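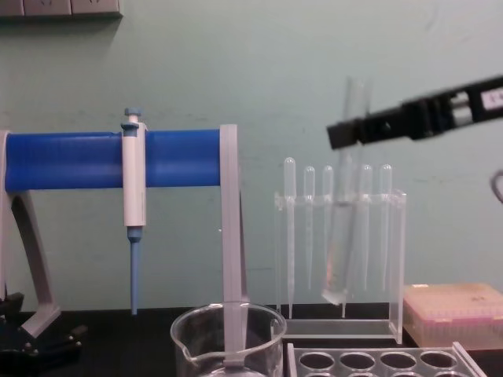

Robot Learning for Laboratory Work
Notes for Lecture 9: Learning to handle clear labware from demonstrations
Simão Torres
April 2, 2019

Reading before class: the Lendent report, sections 2 through 4. Skip the appendix on calibration unless you are doing the arm project.

1. Where we are

Last week we looked at policies that take a depth image and return a grasp pose. They did well on boxes, mugs and tools. Today's topic is what happens when the objects are clear, thin and close together, and what one group did about it. The method is called Lendent. It is a way of training a policy from human-guided demonstrations, with an extra training signal that tells the network where the end of a tube or pipette is even when the pixels say very little.

2. Why clear objects are hard

A depth camera that projects a pattern expects the pattern to bounce back. Glass and clear plastic let most of it through, so the camera reports the wall or the bench behind the object, or returns no value. Stereo matching has a related problem. It looks for the same patch of texture in two views, and what it finds on the surface of a beaker is a bent copy of whatever is behind it.

Color images are better but still awkward. The visible parts of a test tube are mostly its rim, its two side edges and any highlight. If a rack is also clear, its edges cross the tube's edges and a detector has to decide which line belongs to which object. A plain painted wall helps a little, as edges are less likely to get lost in clutter.

There is also the matter of scale. A transfer pipette stem is a few millimeters wide. In a wide view of the bench, that can come down to three or four pixels. Most image networks shrink the picture before doing anything else, and those pixels are gone after the first couple of layers.

3. The task

The benchmark is named Domis. One episode goes like this:

The arm starts at a home pose above the bench.
The instruction names one item in a rack (a tube, or one of several transfer pipettes).
The arm must grasp the item, lift it clear of the crossbar and hold it for two seconds.
Neighboring items must stay in the rack.

An episode counts as a success only if all of this happens. Tipping the rack is a failure. So is pulling a second pipette out along with the first, which was the most common failure in the early trials. Placing the item somewhere else is a separate task and we will not cover it until the lecture on insertion.

4. Data

The training set has 2000 demonstrations. An operator guides the arm through each one, and the system records images, joint angles and gripper opening at every step. Rack position, the order of items in the rack and the surrounding labware were changed between batches – so the policy cannot simply memorize one layout.

Please note the unit of splitting. Demonstrations from the same batch share a layout and look nearly the same. If you split by demonstration, your test set leaks. The authors split by batch, and you should do the same in Homework 4.

5. The method

The policy takes two images, one from the chest camera and one from the wrist camera, along with the joint angles. It outputs a short sequence of 16 actions. The robot executes half of them and then asks for a new sequence. Predicting a sequence gives smoother motion than predicting a single step, and throwing away the second half keeps the policy from running too long on old information.

The new part is the auxiliary loss. At training time, the network also has to predict the image position of the two ends of the target item. The labels come almost for free: at the moment of grasp, the gripper pose is known, and the item is rigid enough that its ends can be projected back into the earlier images of the same demonstration. This works as long as the item has not moved before contact. Frames after contact are left out of this loss.

Written out, the total loss is

L = L_action + w * L_ends

where L_action is the mean absolute error over the predicted actions and L_ends is the mean distance between predicted and projected end points, computed on pre-contact frames only. The weight w is held fixed at first, then lowered to zero over the last 4000 training steps. The end-point head is dropped when the policy is deployed.

Images are cropped before they are resized. The crop follows the gripper, using the known arm pose, which keeps thin stems from vanishing.

6. Results

Each policy was run for 50 episodes on layouts not used in training.

Action loss only, full image: 19 successes
Action loss only, gripper crop: 28 successes
Action loss and end-point loss, full image: 31 successes
Action loss and end-point loss, gripper crop: 41 successes

Both changes help, and they help more together. Be careful with the middle two rows. The difference between 28 and 31 is well within what you would expect from chance at this sample size, so the table does not tell us which change matters more.

The remaining nine failures of the full method were sorted by cause. Five were grasps on the wrong item, always a direct neighbor. Three were slips during the lift. In the last one the fingers hit the crossbar on the way down.

7. Limits

The projected labels depend on good camera calibration. Haugen, the follow-up project, shifted the labels on purpose and found that the gain from the end-point loss was gone once the shift reached the width of a stem.

Soft items break the rigidity assumption. A transfer pipette grasped by its bulb can swing, so its lower end is not where the projection says it is.

Only one wall color and one benchtop were used. We do not know how much of the result carries over to a room with shelves or windows behind the bench.

8. For the discussion section

Work out how you would label end points if the item does move before contact.

Suppose you had twice the robot time. Would you spend it on more demonstrations or on more evaluation episodes? Bring an argument that uses the table in section 6.

Homework 4 uses the Goklow simulator, version with refraction turned on. With refraction off, clear plastic renders as flat gray and the baseline looks far better than it should. Starter code is on the course page, and the batch index file you need for the split is in the same folder.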